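Speaker notes, evening session at the Clargate shared workshop
Talk: Two arms and a trash bin

(Start slow. Let people find a chair and finish their coffee.)

Good evening, everyone, and thank you for coming out in November when you could all be home under a blanket. I'm going to talk about the build that has been eating my evenings, which I named Barnov after the street I grew up on. My bench partner is Sem Jansen, who did most of the wiring and will correct me from the front row, I'm sure of it!

The job we picked is clearing up small trash. I wanted something ordinary, the kind of chore you'd hand to a kid, and I wanted both arms to have to share one bin without knocking into each other.

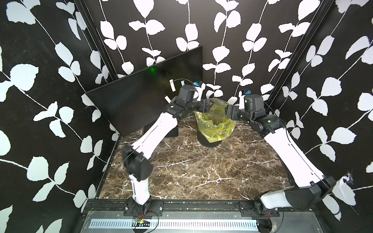 Why two arms instead of one good one?
Because so much of tidying up takes a second hand, one to hold a thing steady and one to pull, and we wanted to learn how to make two of them take turns.

(Pause. Someone will ask about money, so get ahead of it.)

The spending, then. Outside the arms themselves we've put 1212 dollars into the cell, and 137 of that was cable, connectors and little bags of screws. The wallpaper came from my hallway leftovers and I'm still fond of it, leaves and all.

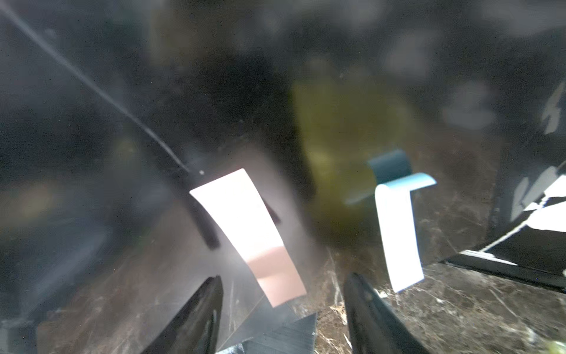

Thin stuff is what has taught us the most humility. We started with blocks, and blocks are a joy, you close the fingers and there it is. Then we moved on to strips, and the whole mood in the shop changed (Sem went very quiet for a week). Look at the pink and white one hanging at a slant over the left finger, with that curve in it, and think about where you'd tell a gripper to pinch. We wrote 11 versions of the grasp routine, and I'd be happy to walk anyone through the bad ones over a drink afterward.

(Mention the log here. Don't read from it!)

We keep a paper notebook on the shelf, and every run gets a line. There are 257 lines in it now, a fair number in my terrible handwriting, and it has saved us more often than the software has. If you're building at home, please keep a notebook.

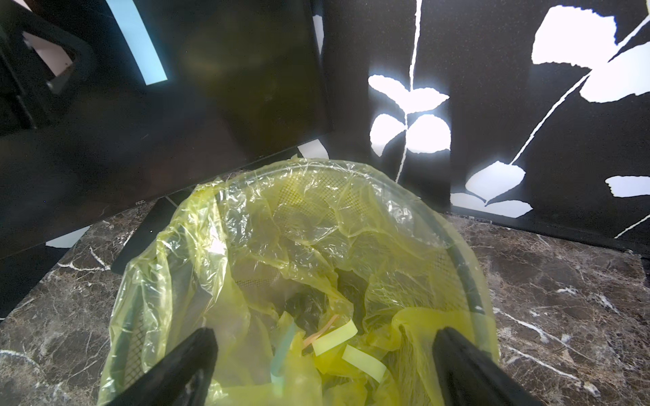
Slide 3: Wrist view over the bin, paper strips and a rubber band in the bag.

Next up is the release, meaning how high to open the fingers and how long to wait before backing away. Sem wants a longer wait and I want to get home for dinner, so we're still talking it over. Questions now, please, and then we'll go over to the bench.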